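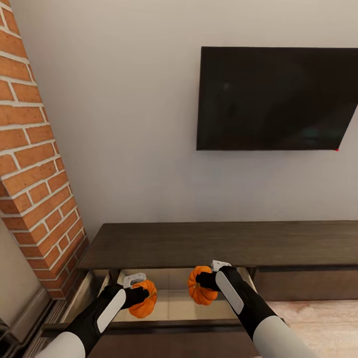 Topics: Housing and Interiors / Unit 4

Chapter 9
Walls and What They Carry

Every wall in a dwelling does at least one job. It may hold up the roof, keep out the weather, separate one household from its neighbour, or simply give a room its shape. Before any wall is altered, drilled or covered, the person in charge of the work must know which of these jobs it does. This chapter sets out how walls are classed, how the common types are built, and how loads are fixed to them safely.

Students should have completed Chapter 8, on floors and footings, before beginning. The terms "dead load" and "live load" are used here in the sense given in that chapter.

9.1 Load-bearing and partition walls

A load-bearing wall passes weight from above down to the footings. A partition wall carries little more than itself. The two can look alike once they have been plastered and painted, and thickness alone is a poor guide. The original drawings should be consulted where they survive. Where they do not, the direction of the floor joists above will often settle the matter, as joists normally rest on the walls they cross.

The terrace houses at Wuvthorpe are a useful case. When the row was surveyed by the engineer Awuor Kirui, 112 internal walls were recorded as partitions on the owners' plans. Several proved to be carrying upper floors, the result of earlier alterations for which no drawings had been lodged. The survey is discussed in full in section 9.6.

9.2 Brickwork

Brick remains one of the most familiar walling materials. In running bond, also called stretcher bond, each brick is laid lengthwise and overlaps the two below it by half its length. The overlap spreads the load and avoids a continuous vertical joint, along which a crack could travel. Mortar fills the joints and evens out small differences in the size of the bricks. Its colour has a marked effect on the finished wall: pale mortar draws attention to the pattern, while mortar close to the brick in tone makes the surface read as a single plane.

Brickwork left exposed indoors should be brushed clean and checked for crumbling joints. A sealer may be applied, provided that the wall is dry and the product allows moisture to escape.

9.3 Fixing loads to a wall

Shelves, cabinets and televisions all place a pull on their fixings as well as a downward weight. The further an object stands out from the wall, the greater that pull becomes. In framed walls, heavy items should be fixed to the studs or to timber blocking placed between them. In masonry, the fixing must be matched to the brick or block and set well away from its edges.

Last updated: August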